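June 27, 2020
Pitching machine, speed drift over a long session
Continues the entry on the tire swap in May.

Purpose

Players at Grumdale reported that the two-wheel machine throws harder in the second half of a session than in the first. The May check was too short to show this either way. Today's run was one continuous session at a fixed setting, with wheel speed and ball speed logged for every pitch.

Setup

Machine: the Plerkalico two-wheel, vertical arrangement, long legs. Head level, set with the machinist's level on the throwing plate and checked again after the first dozen balls because the front leg clamp tends to settle.

Tires: the Magalhães urethane pair fitted in May, 16 inches in diameter cold. Surface cleaned with a dry rag only. No solvent, since the last pair glazed after solvent.

Wheel setpoint: 2,000 rpm on both, no spin differential. Surface speed at that setting and diameter works out to 95.2 mph.

Balls: one lot of leather practice balls, raised seam, all used before. Any ball with a lifted seam was pulled before the run. No dimpled balls.

Radar: behind the machine on the tripod, lined up with the throwing direction. Tuning fork check before and after, both good.

Logging: Griserau on the old laptop, wheel pickups on channels one and two, motor supply on channel three. Radar readings typed in by hand and merged later by pitch number. This is slow and I would like to stop doing it.

Planned length was 300 pitches, one every eight seconds, with no pauses except to refill the hopper.

Run notes

Started with the machine at shop temperature after a five minute spin-up with no balls. First few pitches were low on the radar and I have thrown them out of the averages. They are still in the raw file.

Early block was steady. Ball speed averaged 87.6 mph, which puts the ratio of ball speed to wheel surface speed at 0.92. That agrees with May within the scatter.

Ball speed climbed slowly through the middle of the run. Wheel speed between pitches did not. Both wheels came back to setpoint before each feed, and the supply sat at 135 volts with the usual dip as the ball went through. The controller was doing its job, so the change is somewhere between the wheel shaft and the ball.

Pitch 234: channel two dropped out. Griserau flagged it and kept recording zeros. The lower wheel was turning normally by ear and by the strobe. The pickup bracket had worked loose and the gap had opened past where the sensor triggers. I left it alone so as not to break the thermal history, and finished the run on channel one and the radar. Lower wheel data after that pitch is no good and should not be plotted. Anybody pulling the file: filter on the flag column, the zeros will wreck the mean.

Last block averaged 89.1 mph. That is a gain of 1.5 mph over the early block at the same setting.

Tire temperature by the handheld infrared unit was up at the end on both wheels, the lower one warmer than the upper. I only took readings at the start and the finish. A reading at each refill would have cost nothing and I should have done it.

Discussion

The complaint is real. A gain of 1.5 mph is enough for a hitter to notice late in a session, mostly as being jammed on a pitch he was squaring up earlier.

Two candidates.

First, tire growth. The urethane warms up and the diameter increases, so surface speed goes up at the same rpm. To get the full 1.5 mph this way the diameter would have to grow by 1.7 percent, or 0.27 inch on a 16 inch tire. That would be easy to see with the big calipers and I doubt it. Growth also closes the gap, so some of both effects would show up together.

Second, grip. Warm urethane is softer and holds the leather better, so there is less slip and the ratio goes up. Going from 0.92 to 0.936 is all that is needed. This seems the more likely of the two but today's data cannot separate them.

Ball condition is a possible third. The balls went around several times and the covers scuffed. A rougher cover would also grip better. Against this, the machine was slow again on a short restart after cooling, with the same scuffed balls. That restart was only a handful of pitches and was not logged properly, so give it little weight.

Vertical location also moved. The group at the target rose as the run went on, in the direction you would expect from the higher speed. I did not measure it beyond chalk marks on the target sheet. The sheet is in the flat file.

Not the cause: supply voltage, controller setpoint, head angle. Level was rechecked at the end and had not moved.

Interim instruction for the Grumdale cage

Run the machine with balls through it before the first hitter steps in. An empty spin-up does not warm the tires enough to matter. Until there is something better, drop the dial one small division at the midpoint of a long session and confirm on the radar. Do not change the wheel gap to correct speed. It changes grip and location at the same time and then the log is useless for comparison.

Open the gate only with the wheels stopped. I mention it again because the sign fell off.
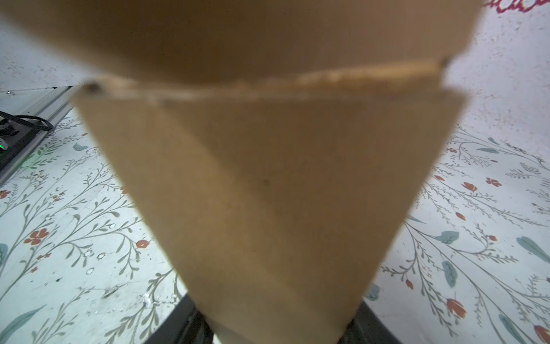
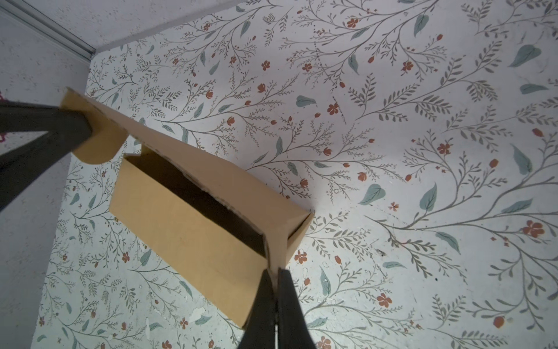 To do

Refit the channel two pickup with a lock washer and thread locker. Mark the gap on the bracket with a scribe line.

Measure tire diameter cold, then hot right after a full run, with the calipers at the same chalked spot on each tire. Wheels stopped and supply unplugged.

Repeat the full run with fresh balls for the second half only. If the speed drops at the changeover, scuffing matters after all.

Infrared reading on both tires at every hopper refill. Shield the unit from the overhead lamp, which reads through as a hot spot on the upper wheel.

Find out whether Griserau can take the radar output directly over serial. The manual says yes, the menu does not show it.

Ask Magalhães for the hardness of this compound at temperature. The data sheet gives a room temperature figure and nothing else.

Try one run with a small spin differential, since most of the cage sessions use one. Upper wheel down, lower wheel unchanged. Not before the pickup is fixed.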